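Subject: Re: [arms-list] Blanket task, where the fold breaks down
From: Breltham Student Robotics
Date: Thursday, July 23, 2020

On the question of whether the cloth task should stay in the November demo:

> We tried the blanket again over the weekend on the Nenitz machine and got
> the same result as before. First grasp is fine. Second grasp is fine about
> half the time. After the pull the corner is never where the script expects
> it, and the second arm closes on air. Has anyone gotten past this without
> adding a camera to the wrist? Our vote is to drop cloth and go back to
> tubes in racks.

We would keep it. The failure you describe is the one we had until June, and most of it came from the script and very little from the hardware.

The original script treated the blanket as a rectangle with four known corners. That holds for the first move only. Once the cloth has been dragged, the corner positions are a guess, and every later step builds on the guess. We stopped using corners. The script now looks for the nearest raised edge on the right side of the heap, closes on that, and holds. The left arm does not move down until the right gripper reports that it has stopped short of fully closed. If it closes all the way, there is no cloth in it and the step repeats.

Three settings matter. Closing speed is down to 15 percent of the default. Approach height is 13 mm above the floor, measured at the fingertips with the gripper open. Anything lower and the fingers touch the marble-pattern surface and the wrist joint faults. Anything higher and a thin edge slips under. The hold time before the left arm starts is 200 ms, which could probably be shorter, but we have not tested it.

The log from the last full session has 309 attempts in it. We have not finished labeling them, so please don't ask for a success rate yet. The failures we have labeled are mostly of one type: the right gripper takes two layers instead of one, and the pull moves the whole heap.

The state we care about is the right gripper closed on the edge with the left one over the other side of the heap.
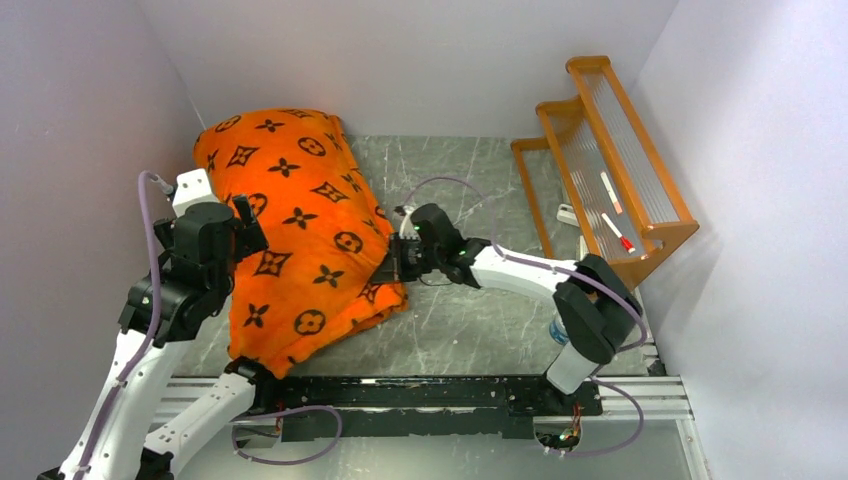
Delacroix team, replying inline to the draft of this that went to the short list. The double-layer problem is worse for us than the missed edge. Slowing the close did nothing for it. What helped was coming in at a shallow angle instead of straight down, so that the lower finger slides under the top layer only. We lose some reach that way. Also, 13 mm is too low on our floor, which has a slight bow in the middle, so treat that number as local to your enclosure.

Agreed on the number. It should be measured on each machine. The club's check is to drive the open gripper to the four corners of the work area and to the center, and read the gap with a feeler gauge. If the center differs from the corners by more than 1 mm, shim the floor before touching the script.

The shallow approach is on our list. The limit for us is the elbow of the right arm, which gets close to the rack when the forearm goes flat. Moving the rack would fix it, but the rack position is shared with the tube task and we don't want two layouts. If Delacroix can post the joint angles for the approach, we will try them in simulation first.

Cables: route them with enough slack that a loop can follow the wrist through its full turn, and check after every layout change that the loop cannot get between the fingers and the cloth. We lost an afternoon to this in the spring. The fault it produced looked exactly like a bad grasp in the log.

For the Ulton teams who asked about fabric: a printed blanket is harder for edge finding than a plain one, because the pattern gives the detector lines that are not edges. Practice on plain cloth, then switch. Do not tune on one and demo on the other.

Open items before we vote on the November list:

1. Joint angles for the shallow approach (Delacroix).
2. Floor gap readings from each machine, five points each (all).
3. Whether the cloth starts folded or dropped. The rules draft says "placed," and that can be read either way.

On item 3 our preference is dropped. A folded start rewards a fixed script and we would end up back at corners. Nenitz, if you still want to withdraw the task after trying the edge version, say so on the list and it goes to a vote with the rest. The script is in the shared folder under cloth, branch edge-hold. The older corner version is still there but is no longer maintained.

Breltham Student Robotics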